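Equipment > Benchtop Automation > Demo Reports

Pitik Two-Arm Bench Cell: What I Saw at the Open Day

By Consolacion Saludo
May 2021

I've had the Pitik cell listed on this site for a while now, and I kept getting the same emails about it. Does it really do small flat parts? How big is it? Can you stand next to it without wearing earplugs? I could only answer from the spec sheet, so when the folks at Sutanto said they were opening their demo shop for an afternoon, I got in the car and drove the 86 miles to go see it for myself.

First, the basics for anyone who just landed on this page. The Pitik is a bench cell with two arms, both bolted to one rail along the front edge, and a gripper on each arm. You get the table, the frame, the rail, the arms and the controller boards. You don't get a computer (bring your own) and you don't get the wall panels unless you ask for them. It ships on one pallet. The shop tells me two people can put it together in a day, and I believe them, because I watched them take half of one apart over coffee and nobody broke a sweat.

The open day itself was pretty relaxed. There were cookies, there was a sign-in sheet, and there were 3 cells running different jobs. One was doing bottle caps, one was folding cloth (slowly, but I could have watched it all day), and the one I spent most of my time at was sorting craft sticks. I know craft sticks sound like a silly thing to hand a robot. Try picking one up off a flat table with a pair of pliers, though, and you'll see why they use them! They're thin, they lie flat, and they slide over each other the second you touch them wrong.

The job goes like this. Sticks start out in a tray, and the arms move them out onto the table in a row, all pointing the same way. Either arm can pick. If one is busy, the other is supposed to stay out of its space, and that's the part I wanted to see, since a lot of you have asked about collisions.

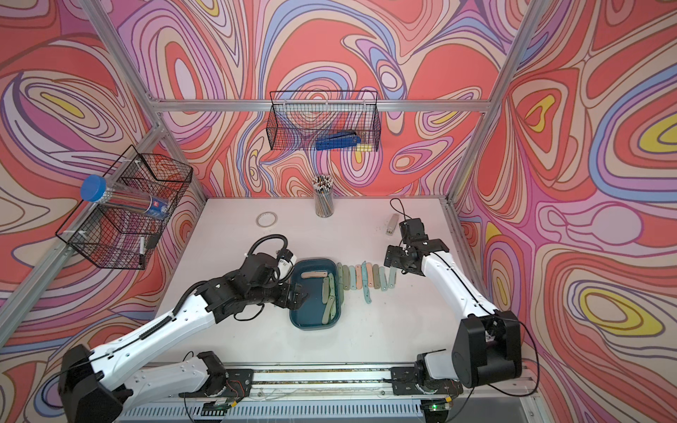 I stood there for a good long while and the arms never touched. They do get close, and there's a little pause sometimes while one waits its turn, which looks almost polite. When a stick doesn't get gripped cleanly the arm backs off and tries again from a slightly different angle. I saw that happen a handful of times, mostly with sticks that were lying across each other. Once it dropped one on the table and just went back for it.

The shop's own log for the day said 103 sticks attempted and 100 placed, and the three misses were all ones it gave up on and left for a person. That's their number and I didn't check it, but it fits with what I was seeing. Speed is another story. It's not fast. A kid with a pile of these would beat it easily, and if what you need is throughput on one part all day long, please look at the Prullus feeder instead (link is in the list at the bottom). The Pitik is for people who want to change the job every week.

A few things I liked that aren't on the spec sheet:

The frame is regular aluminum extrusion, so you can hang whatever you want off it. The shop zip-ties wire mesh baskets to the beams and keeps pens and small tools in them. Cheap, easy, and it keeps the stuff off the table.

The noise is fine. We talked over it at a normal volume the whole time. The fans in the cabinet were louder than the arms, at least where I was standing.

You can swap the wall panels. The cell I was watching had a swirly marbled print in pinks and blues that I kind of want for my kitchen. They also had plain gray and a brick pattern leaning in a corner. The idea is to try the same job against different backgrounds and see if the cameras still find the parts, so if you're buying for a lab, get at least two sets.

And now the stuff I didn't like so much. The wiring along the front rail is right out in the open, boards and all. That's great when you need to get at a connector and not so great if you have visitors who lean on things. I asked about a cover and was told one should be ready by October – I'll add it to the shop when I have it in my hands and not before. The gripper fingers also wear down. The pads on the bottle cap cell were looking tired, and I'd plan on keeping a spare set in the drawer.

Calibration took longer than I expected too. They use a Vernier block that you clamp to the table, then you walk each arm to it by hand. It isn't hard, but it's fussy, and you have to redo it any time you move the rail. The block comes with the cell. Don't lose it, the replacement takes weeks.

Would I sell it to you? Yes, if you've got somebody around who likes to tinker. If you want something you plug in and forget, this isn't it, and I'd rather tell you now than deal with the return (that pallet is heavy). Sutanto is happy to run your own parts if you mail them a small bag ahead of time, so do that before you order. Put your name on the bag. They had a shelf full of mystery parts when I was there.

Related items
Pitik Spare Finger Pads, Set of Four
Pitik Wall Panel Kit, Printed
Vernier Calibration Block, Replacement
Prullus Single-Part Feeder
Sutanto Bench Rail, Long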